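Progress report to the Kestness fund, second period
Prepared by the Troso project, 6th March

Hand-held gripper pair: setup and upkeep

We are very pleased with how this period has gone. The pair of grippers you paid for is out of the workshop and in use in ordinary homes, and the log now holds 3,483 accepted recordings, 477 of them made after the last change to the finger mounts.

Most of our time went into the mounts. The yellow fingers used to creep sideways after a long stretch of folding work, and we would find out only when the recordings were checked. Nuttall cut us a new set of brackets, and the fingers now go back to the same position after every swap. It sounds like a small thing, but what a difference! A finger change used to mean a full recalibration. Now it means a short check against the gauge block, and the person recording can do it sitting down.

The routine before each session has settled as well. Wipe both lenses with a dry cloth. Open and close the jaws fully and feel for grit in the slide. Read the label at the back and enter it in the log, one line per gripper. Then a short test recording, played back on the spot. We added the playback in the first weeks and it has already caught 2 loose connectors.

Clothing is the main work at the moment, done seated on the bed with a gripper in each hand.

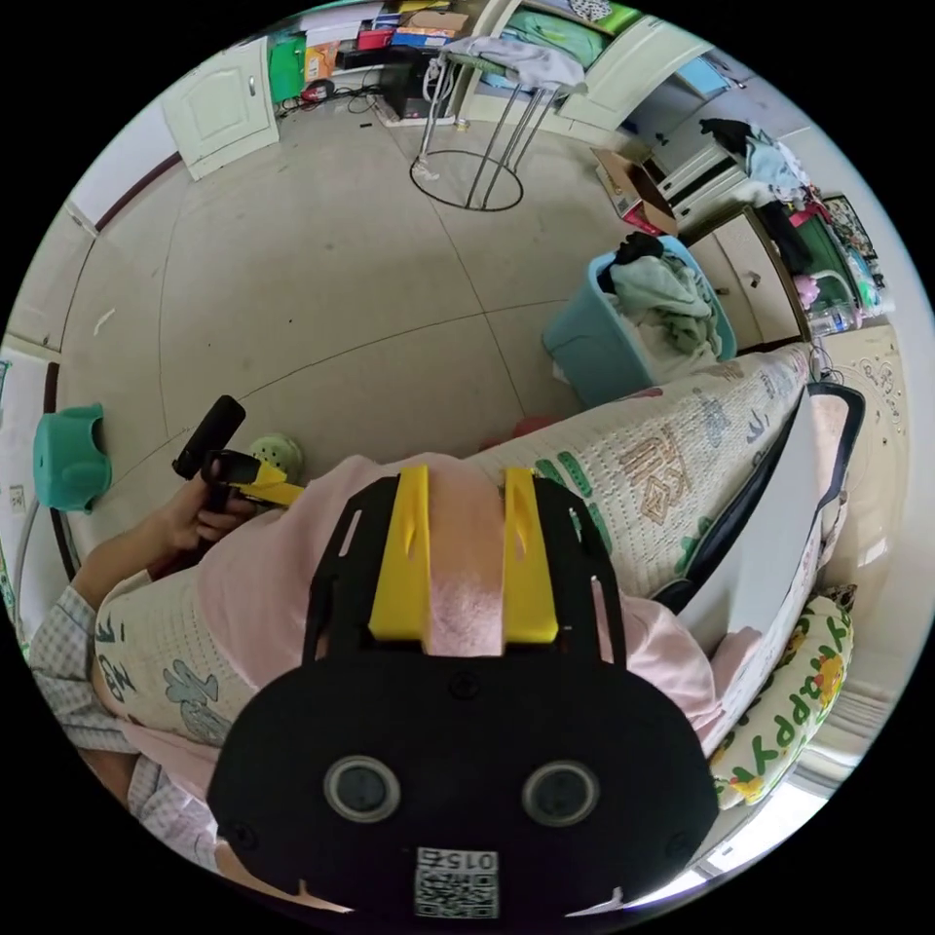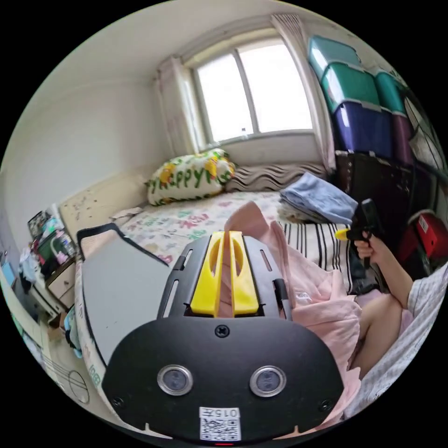 The Eltitz team, who read our draft, wrote back that they would like the fingertips inspected more often than we do now, as soft fabric polishes the gripping face and the wear is hard to spot by eye. They also asked whether the left and right units wear at the same rate. Both good points – we have moved the inspection from monthly to weekly and will log the two units separately.

Still open: the cable clip on the spare unit works loose and needs a better part, and the charging dock runs warmer than we like. A replacement clip is on order from Nuttall. The dock we will open up ourselves.

Spending is in line with the plan. The spare fingers cost less than expected, and with your agreement we would put the difference toward a second gauge block, so that both units can be checked at once. The next report is due in May and will include the first wear measurements.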